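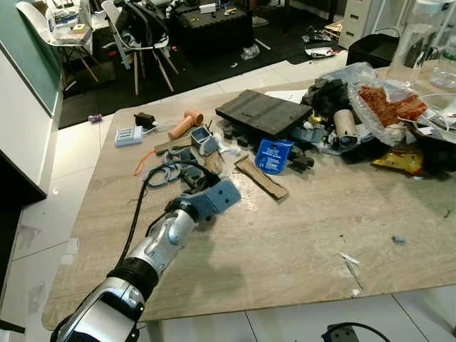 Borkden Sideline Kicking Net

Home > Team Equipment > Kicking and Punting > Nets

£100 including VAT
In stock. Collection from Stovonstead or delivery to mainland UK.

Every kicker knows the feeling. The offence stalls, the coach starts looking down the line for you, and you've been standing still in a big coat for half an hour. A sideline net puts that right. You get a few proper swings in, find your plant foot again and trot out with a warm leg. We think every American football team should own one, from the youth sides up, and the Borkden is the one we reach for ourselves.

It's a simple thing: a folding steel frame, a deep net with plenty of slack in it, and two ground pegs for windy days. Kick into it from a couple of paces back and the net swallows the ball and drops it at the bottom, so you aren't chasing it through the chain crew.

Why we like it

The slack is the big thing for us. Lots of cheaper nets are strung tight like a tennis net, and a well-hit ball comes straight back at your shins. The Borkden hangs loose and deep. You can hit it flat out, full follow-through, and the ball just dies in there. Lovely!

It's also tall enough for punters. A punt leaves the foot at a much steeper angle than a place kick, and a low net is no use at all for that. Stand close, get the drop right and the ball will catch the top third of the mesh where it ought to.

Then there's the frame, which opens in one go. No loose poles, no numbered joints, no bag of wing nuts to lose in the grass. Pull the legs apart, push the top bar up until it clicks on both sides, and hook the net over the corners. On a cold morning with gloves on, that makes a real difference.

What you get

Folding steel frame, black powder coat
Kicking net in knotted nylon, dark green
Ground pegs (2)
Corner hooks, ready fitted
Carry bag with shoulder strap
Spare length of mesh and cord for repairs

The ball, the tee and the holder aren't included. Our own short practice tee, the Cisik, fits neatly in the side pocket of the bag if you'd like to add one, and it works on grass and on artificial pitches.

How it stands up to use

Jailson Guerra kicks and punts for the Stovonstead side and has had one of these since last season. He keeps a tally of everything (we did warn him he'd be teased for it) and his net had taken 1,941 kicks when he brought it in to show us. The mesh had one small hole, low on the left, from a boot stud. The frame was scratched and perfectly straight. He patched the hole with the cord from the bag and took it away again.

"I used to go into the second half cold and push the first one wide," he told us. "Now I've had my swings. I still miss some, but I can't blame my leg."

Setting up

Pick a flat spot well behind the team area, and check with the officials if you're new to the ground. Open the frame with the net side facing away from the pitch, so that you're kicking away from play. Peg the back legs if there's any wind at all. On artificial turf, leave the pegs in the bag and lay a sandbag across the rear bar; the surface owner won't thank you for holes.

Keep people from standing directly behind the net. The mesh moves back a fair way when it's hit hard, and a substitute with a cup of tea is no match for it.

After a wet game, open the bag at home and let the net hang overnight. Folding it away soaked won't hurt the nylon, but the bag will smell dreadful by the next practice.

Which size?

There's just the one. Seixas make a smaller junior net, which we also stock, and it's a cracking bit of kit for under-elevens or for the back garden. For anyone kicking a full-size ball with any power, go for the Borkden. If you coach both age groups and can only buy one, the Borkden again — young kickers can use a big net, but it doesn't work so well the other way about.

Questions we get asked

Can I use it for rugby? Yes, and plenty of people do. A rugby ball is fatter and a touch heavier, and the net copes well with it. Drop-kick practice is great fun.

Can I leave it outside? Please don't. The coating is good but the click joints will rust if they sit in the rain for weeks.

Are replacement nets available? They are, along with hooks and bags. We've kept the same fittings throughout, so a new net will go on an old frame.

Does it fit in a small car? Folded, it goes in across the back seats of most hatchbacks. Long saloons will take it in the boot with a seat down.

Team orders

We've sent out over 50 of these to teams and university sides, and we're always happy to talk through what else you might need for the kicking game. Uldis Toom looks after team orders and used to be a long snapper, so do ask him about snapping targets as well. He'll talk about them for as long as you let him.

The next delivery from the maker is due on 27th May. Orders for more than a handful may be held until then, and we'll let you know before taking payment.

Returns accepted on unused nets in the original bag. Frames are guaranteed for two seasons of normal use.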